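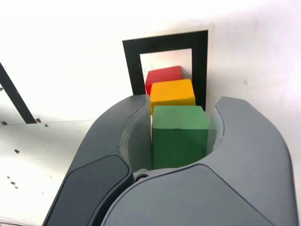 Hirnby Blocks – README

Clips of coloured cubes being picked up, moved and stacked on a table top. 200 clips in this release, 30 more held back for testing. Maintained by Nadine Harb, labels by Piroska Pap and Erdal Toprak.

What's in the folder

clips/ – one file per go
labels.csv – colour, start, end, outcome
notes.txt – Erdal's odds and ends, worth a read before you mail us

Labels

colour is the cube being handled, not the one nearest the middle. outcome is stacked, dropped or put back. If it fell after the clip ends we dont know about it, so it says stacked.
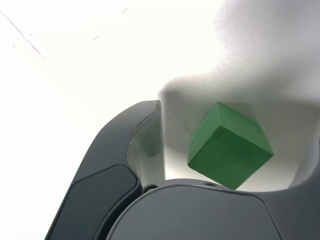 Colour names are plain words, all lower case. Piroska went through the lot in December and changed "lime" and "grass" to green everywhere. One cube has faces in quite different shades when it's tilted, the top a much lighter green than the front, so please don't split it into two colours. Go by the whole block. Yellow-orange is just yellow in the csv.

Known problems

– clip 58 has the wrong end time, fix comming in version 2
– put back and dropped got mixed up in a few early rows, Cormac Kavanagh is checking them
– no sizes given for the cubes, we never measured them

Use

Free for teaching and research, credit Hirnby Blocks. Anything else, ask Nadine first. Corrections to Piroska please, with the clip number and the row.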